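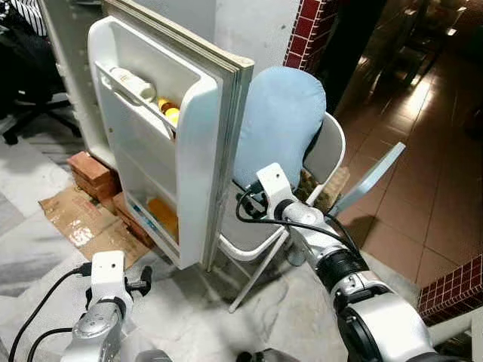
The old fridge up on its bricks, door shelves halfway sorted.

I've been meaning to write up my fridge door routine ever since my neighbor Pushpa Kashyap asked how I keep the gasket from going black every summer. I told her I'd send a quick note and it grew, so you're all getting it.

First, the bricks. I get more questions about those than about anything else! My floor gets mopped with a lot of water and the fridge used to sit right in it, so the bottom edge was starting to rust. I bought a small pile of bricks from the yard in Paltari and raised the whole thing up. If you do this, empty the fridge first and get a second person to help you tip it. Don't lift it full. Check that it doesn't rock before you let go, and swap out any brick that's chipped on the bearing side. Leaning a little toward the back is fine and helps the door swing shut. Leaning forward is not.

Now the door. Unplug, open it wide, and pull a chair up close. You'll be down at the lower shelf longer than you think and your knees will thank you (mine has a cushion on it, very fancy). I also put down a flattened cardboard box for the drips. Mine has been through this plenty of times and has the stains to show for it.

What you need:
A bowl of warm water with a squirt of dish soap
Baking soda
An old toothbrush
2 soft cloths, one for washing and one for drying
A little petroleum jelly

Take things off one shelf at a time. I know every cleaning page says to clear the lot onto the counter, but then I get distracted and the milk sits out. Do the middle of the door, wipe it, dry it, then move on. Bottles that leak at the cap can lie on a cloth in the sink while you work. Wipe the bottom of each one before it goes back, or you'll have a sticky ring again by tomorrow.

The shelves on my door are molded in, so they don't lift out for a soak. For dried syrup I lay a wet cloth over the spot and go make tea. By the time I'm back it wipes right off. The guard rails are worse, gunk collects where they meet the door and only the toothbrush gets in there.

The gasket is the part most people skip. It's got folds – pull them open gently with a finger and you'll find crumbs, hair, who knows what. Make a paste of baking soda and water, scrub along the fold, rinse the brush often, and go all the way around, including the hinge side. Then dry it properly. If you leave it damp you've just watered the mildew. I finish with the thinnest smear of petroleum jelly on the hinge side, where mine likes to stick. I never use bleach on it. I did once, one November, and the rubber went stiff.

To check the seal, shut the door on a strip of paper and tug. It should drag. If it slides out easily, try again a few inches along until you've found the weak spot. Sometimes warm water and a bit of massaging will bring the rubber back into shape. When it won't, you need a new gasket. I paid 600 for my last one at Pillano and they cut it to length for me, but measure twice and take a photo of the profile with you.

Putting things back: heavy bottles low, small stuff high. I try to leave one stretch of the door bare so there's room when somebody comes home with juice. Short bottles can go on their side up top as long as the lid is tight – test it over the sink first, please.

Plug it back in, close the door, and leave it alone for an hour before you load up on anything new. Next time I'll do the drain hole at the back, which needs a pipe cleaner and some patience.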